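Weramard bedroom trials: review meeting on the dropped-grip fault
Minutes, February, 2 p.m.
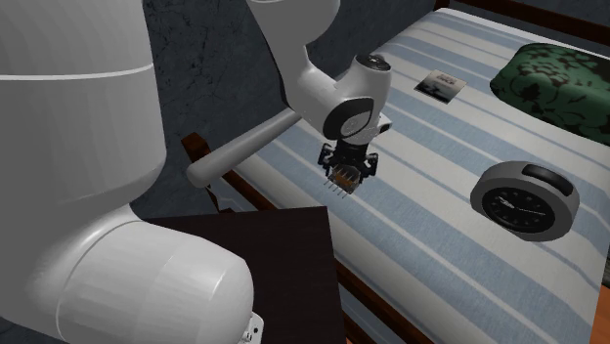 1. Purpose. The meeting was called to go over the grip fault in the bedside pick-up task and to decide if the Priromano controller update can be signed off. The chair noted that sign-off had been asked for twice already.

2. What went wrong. In the last batch of 784 simulated runs, the gripper opened without a command 11 times while the arm was over the bed. Broltetti's log lists every one of these as a completed task. The chair asked how a run that ends with the gripper letting go early can count as complete. Broltetti replied that the software only checks where the arm ends up. This was not thought to be much of an answer.

3. Cause. Broltetti puts the fault down to a timing slip between the wrist and the fingers. Hapeta doubted it. The slip shows up in plenty of good runs too, and the one test meant to prove the point was run with the old settings. The cause stays open. Broltetti asked that "timing slip (likely)" be entered; the meeting did not agree to "likely."

4. Safety. Hapeta asked what the arm would do with a person in the bed. No run has covered this. Broltetti said the force limit would handle it. Asked for the test behind that claim, they had none to hand.

5. Sign-off. Refused. The claim of "more than 10 weeks without a fault" is to come out of the Priromano summary, as it rests on the same log.

6. Actions.
Broltetti: fix the completion check and rerun the full batch with current settings.
Hapeta: read the raw finger data for the failed runs and report back.
Both: no transfer to the real arm until item 4 has a written test plan.

Meeting closed 3:40 p.m. Broltetti's objection to item 5 is noted.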